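Yi-an Wang has repaired accordions for long enough to have opinions about everybody's grandfather. "He always played it at weddings," she says, "and he always put it away in the attic afterward. I have never met a grandfather who put it in the living room."

Her shop is on the second floor of a former dentist's office in Merkberg, and the waiting room still feels like one. People sit there with a case on their knees and wait for the bad news. Wang gives it quickly. The reeds are rusted, the wax has gone brittle, the mice were thorough.

She learned the trade in Viltevero, from a man who let her sweep for most of a year before handing her a reed block. "He said I was learning patience. I was learning where he dropped things."
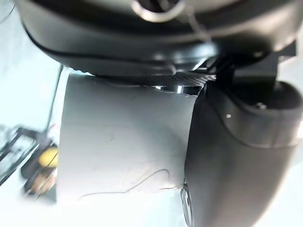

Last updated: 2023-02-23

A full retuning takes her roughly 37 hours, which she spreads over several weeks to protect her ears and her marriage. She does the low notes in the morning. The high ones wait until the bakery downstairs has closed and its mixer has stopped humming a note she describes as "almost an A, the coward."

Money comes up, because I bring it up. A basic checkup is $100, and she quotes it before the case is open. "After the case is open, they think I'm charging for what I saw." Anything past $300 gets a phone call, and the phone call gets a silence. She has learned to wait through it with a cup of tea.

Does she play? Wang looks at me as if I had asked a plumber whether he enjoys baths. She knows 10 tunes, she says, and seven are for testing the bass buttons. She did perform once, at a street fair in March, in the rain, between a juggler and a man selling gutters. "The gutter man did very well."

I had brought my uncle's old Hulitz along, hoping for a kind word. She squeezed it once. It made a sound like a goose being told about its taxes.

"Leave it with me," she said, and then, after a pause — "or don't."

COMMENTS

reedy_pete: She fixed my mother's. Took five months. Sounds great and my mother still won't play it.

Donna K.: How do you keep the mice out? Asking for a case I am afraid to open.

lowC: So did you leave the Hulitz or not??

Contact us | Copyright 2023 | Back to top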